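January. Open day at Kistora, the simulation side, upstairs from the Gavik unit. I got there at ten and left a little after four. Notes written up the same evening while I can still read my own handwriting.

The morning was a talk and I could have skipped it. The useful part began after the coffee, when they let us sit at the workstations in pairs and step through episodes ourselves. The set they were showing is called Cleken. It holds 1,129 episodes in total, of which 598 are marked as usable for training. I asked what happened to the rest and was told that most fail a contact check: the gripper closes on nothing, or the object passes through a surface on the way down. They keep the failures. I would too.

All of it runs on one arm model, fixed to a table, with the rooms swapped out behind it. There are 18 room layouts. Kitchens and desks as expected, and then a group of bathrooms, which I had not seen in a demonstration before. I spent most of my time on those. The lid of a toilet tank is a fair test surface. It is narrow, it has a wall directly behind it, and people put all sorts of things on it.
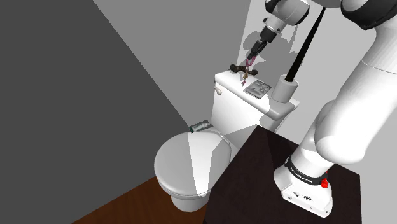 Bathroom layout, simulated. Franka arm, gripper above the tank lid.

I noted the following at this workstation.

Reach. The base is fixed, so the arm has to go up and over to get to the tank from the table. With the wall close behind, that does not leave many wrist angles. The person running the station said the planner is given a limited time per attempt and moves on if it finds nothing. I did not get a figure for the limit.

Clutter. A brush standing in its holder on the lid, with a long black handle sticking up at a slant, makes a worse obstacle than any box. A simple bounding shape around it would block a lot of free space that the arm could use. They split the handle and the holder into 2 collision shapes. Sensible, and cheap to do.

Small objects. Anything looped or thin is hard on the contact model. I stepped one episode forward a tick at a time and watched the contact points flicker between the fingers. They have raised the solver rate for this group only, and it costs them around a third more run time. Ishida, the older set we use at work, never bothered, and I think that explains some of our trouble with handles and rings.

Object choice. Items are drawn at random from a common pool, so a bone-shaped thing can end up on a toilet tank. I asked whether they filter for what belongs in a room. They don't, and they don't plan to.

Lighting is plain. The shadows fall on the back wall in the right places, but the walls are flat grey and nothing in the room looks used. I would want more surface variation before trusting a vision model trained on this alone.

After lunch (sandwiches, adequate) there was a short session on file formats. Joint positions and gripper width are logged on the same clock, object poses on a separate one. This will annoy somebody, probably me. I have the conversion script on a memory stick.

To do: ask for the bathroom group only, rejected episodes included. Check our own collision shapes for anything with a long handle. Compare the solver settings with Ishida before the next run. Send in the parking receipt.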